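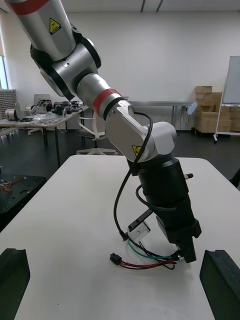

Nelly Rengifo asked after the last revision whether the cable check could be moved ahead of the power-up steps, as she had found a connector hanging free only after the arm was already live. It now comes first, and the old section 4.2 has been folded into it.

## 4. End effector cabling: inspection and refit

Applies to the two-arm Clukport cell. Do this section when the cell is first set up, after any end effector change, and whenever a wrist fault shows on the controller. Revised Nov 30, 2020.

You will need:

- the hex key set from the cell drawer
- hook-and-loop cable straps, narrow
- flush cutters
- a multimeter with fine probes
- the wiring card for the end effector fitted (Starov or Muñoz)

**CAUTION:** Keep your hands away from the joints until the controller is off and locked out. The yellow triangular stickers on the arm are warning labels. Do not cover them with straps or tape.

### 4.1 Park and lock out

1. Clear the table of loose tools and parts.
2. Jog the arm you are working on to the service pose, with the end effector over the table and the tip pointing down. Leave a hand's width between the tip and the surface.
3. Move the other arm back as far as it will go without changing its base position. If its wrist camera is used to watch the job, leave that arm facing the table and do not work between its fingers.
4. Press the emergency stop.
5. Switch off the controller and fit the lockout tag. Write your name on the tag.
6. Wait 57 seconds for the drives to discharge. The indicator on the controller door must be dark before you go on.

Note: On older controllers the indicator stays dim for a while and then goes out. Dim does not count as dark.

### 4.2 Check the cables

1. Start at the top of the wrist. Follow the black cable from where it leaves the joint, over the arc and down the side of the end effector. Feel for flat spots and cuts in the jacket.
2. Check any loop around the end effector body. It should slide a little when pushed. A loop that is pulled tight will take the load every time the wrist turns.
3. Find the thin wires at the lower end. They are red, green and black on both end effector types. Check each one for bare copper at the point where it leaves the body.
4. Look at the connector plug. If it is hanging free, check the contacts for dirt or bent pins before you mate it with anything.
5. Push gently on the small metal bracket. If it moves, tighten its screws now. It is hard to reach once the wires are strapped.

Replace the wire set if any conductor is bare. Do not repair it with tape.

**CAUTION:** Never pull on the plug to bring a wire closer. The crimps are small and will let go inside the housing, where you can't see it. Hold the wires behind the plug and move the whole bundle.

### 4.3 Test the wires

1. Set the multimeter to continuity.
2. Test each conductor from the plug to the matching point on the wiring card.
3. Flex the bundle by hand while testing. A tone that drops out means a broken strand or a bad crimp.
4. Test between each pair of conductors. There should be no tone.

Note: The Muñoz card is printed from the wire side and the Starov card from the contact side. Guido Testa has marked the cell copies in pen. Use those and not the ones in the shipping box.

### 4.4 Route and strap

1. Bring the thin wires up along the end effector body on the same side as the black cable.
2. Leave a slack loop at the wrist. With the joint at either end of its travel, the loop must still hang free.
3. Strap the wires to the black cable in two places, one near the bracket and one below the wrist joint. Snug is enough.
4. Mate the connector and push until it clicks.
5. Trim the strap ends. Nothing may hang lower than the gripper tip.

### 4.5 Return to service

1. Remove all tools from the table and the perforated platform beside it.
2. Take off your lockout tag, switch on the controller and release the emergency stop.
3. Turn the wrist slowly through its full travel in both directions, at 8 percent speed. Watch the slack loop and stop if it catches.
4. Open and close the gripper several times from the pendant.
5. Enter the work in the cell log, with the end effector type and the cycle count.

If the controller shows fault 46 during step 3, the connector is not fully seated. Lock out again and go back to 4.4, step 4. If the fault returns, change the wire set.

Repeat the whole section every 3000 cycles. The next scheduled check for the Fustby cell is in January and is assigned to Sinéad Flanagan.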